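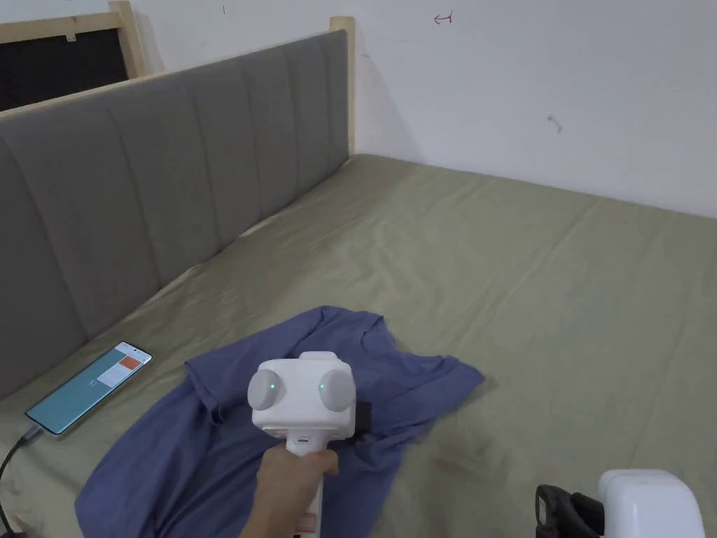 Posted by sagecorner in Kits & Services, January, 9:40 pm

Week two with the Mamness handheld gripper kit. For anyone who missed the sign-up thread, you fold your own laundry with the thing in your hand, upload the session, and Drusbridge pays you per accepted clip. The deposit is 100 dollars. I'm on T-shirts. Green lights on both side caps means go, and my shirt pile has never had so much attention.

Grip is comfortable, app is a swamp. Ask me stuff.

---
pelmet_77
What's accepted so far?

---
sagecorner
Up to 1000 clips if you believe the dashboard. The payout page believes something else.

---
oldtorque
So you put down a deposit to do chores slower. I had the Vutbridge version and sent it back. Jaws were fine on towels, hopeless on a thin sleeve.

---
sagecorner
Jaws on this one hold a sleeve fine. Collars, less so. I'd still take it over my ironing.

---
pelmet_77
oldtorque, did you do the calibration? Mine dropped everything until I redid it, then no trouble.

---
oldtorque
Twice. I don't calibrate my hands to do laundry.

---
gristmoth
Bed or table? The Benavides guide says table only and they bounced half my uploads.

---
sagecorner
Bed. Drusbridge takes either, it's in the FAQ under "surfaces." Fitted sheet on, they don't care about wrinkles.

---
gristmoth
Well there goes my card table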